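The woman who taught me to clean up after a craft day

I'd been hearing about the Matville clean-up sessions since November, mostly from a friend who came home from one and threw out half her kitchen drawer. So I went along, bought my host a flat white and asked her how a person ends up giving lessons in wiping down tables.

"I ran a café for eight years," she said, laughing. "You learn to clean fast or you don't go home!"

She's asked me to leave her name out (her mum still thinks she's in catering), but she was happy to talk about everything else. Her sessions are called Ballus, after a street she used to live on, and she takes two groups a week. The first thing she does is roll out brown paper.

"Right across the table, nearly edge to edge. People think I'm being fussy. But crumbs show up on it, you can drag everything to one spot, and then the whole sheet gets folded up and gone."

I asked about bins, because mine at home is a disgrace.

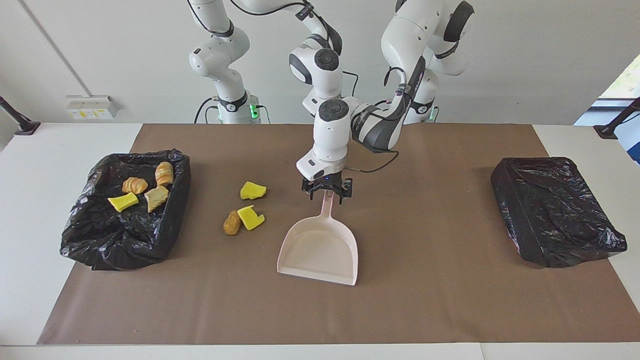 She likes an open one, up on the table beside her, lined with a black bag that hangs well over the rim. "If there's a lid, you'll put the thing down next to it. I've watched grown adults do it." Stale croissants, ends of bread, a sponge that's had its day – it all goes straight in, big stuff first, and the dustpan only comes out for what's left.

And sponges! She has opinions on sponges. "Once it's tearing, it's finished. Don't keep it for the shower, don't keep it for the car. You've got 274 of them under the sink already."

What about the dustpan, I wanted to know. Does it matter which one?

"Flat on the surface, mouth towards you, and hold it still. Colour's up to you, I'm fond of pink." She reckons most of us chase the crumbs with the pan when we should be bringing the crumbs to it, and I went a bit quiet there, as a lifelong chaser.

Next she's hoping to run a longer session at Anach, where the kitchen is bigger and the tables are, in her words, "a crime".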